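A morning at the Cetley house clearance fair

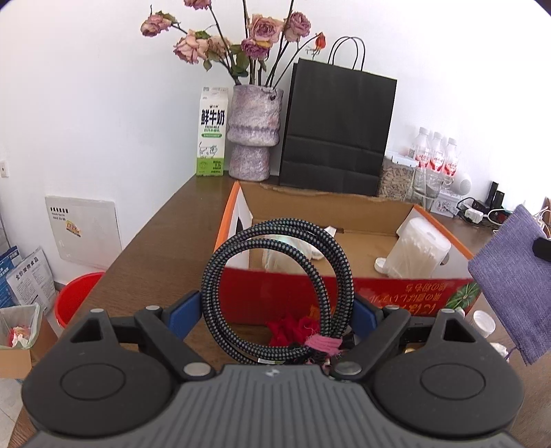
I'd been meaning to go to Cetley for years, and in April I finally got up early enough to do it. The fair fills the old rope works behind the station, and the doors open at 8, though the queue had already reached the bus shelter when I got there with my flask and my two folded shopping bags (one would never have been enough, let's be honest with ourselves).

It's £3 to get in, cash only, and for that you get 97 stalls over two floors. I started upstairs on the advice of Felista Simiyu, who sat next to me on the train and has been coming since the days when it was all in the car park. Upstairs is where the linen is! Tablecloths, pillowcases with other people's initials on, and a whole rail of candlewick bedspreads that smelt exactly like my nan's spare room. I came away with two tablecloths and a bolster cover, and I don't even own a bolster.

Downstairs is noisier and a bit more of a scrum. The Ó Riain stall had the best china by a mile – odd saucers mostly, stacked in fruit trays, and a blue gravy boat that I picked up and put down so many times that the lady started laughing at me. She wanted £15 for it. I went off to think, and when I came back it had gone, so let that be a lesson.

At eleven there was a talk in the side room by Emmanuel Lyimo, who clears houses for a living and was much funnier than the title ("Sorting a Lifetime") had led me to expect. He said families can spend up to three weeks arguing over a drawer of teaspoons and then give the wardrobe away without opening it. He always does the bathroom cabinet first, to get his eye in, and leaves photographs until everybody has had lunch. I wrote that down on the back of my ticket.

Lunch was a cheese and onion pasty from the van in the yard, eaten standing up. There are hardly any seats, and the ones inside are all for sale. The lift wasn't working either, so ring ahead if you can't manage stairs – they're steep and the handrail stops halfway.

I caught the train home just after two with both bags full. The next fair is in the autumn and I'm told the garden stalls are better then.

Comments

Marnie B
The gravy boat!! I'd have cried. Did you see any decent buttons?

Pete in the Dales
Parking is hopeless, worth adding. We ended up right over by the canal.

Joyce
Marnie, the button man is upstairs at the far end, past the bedspreads. Take change, he never has any.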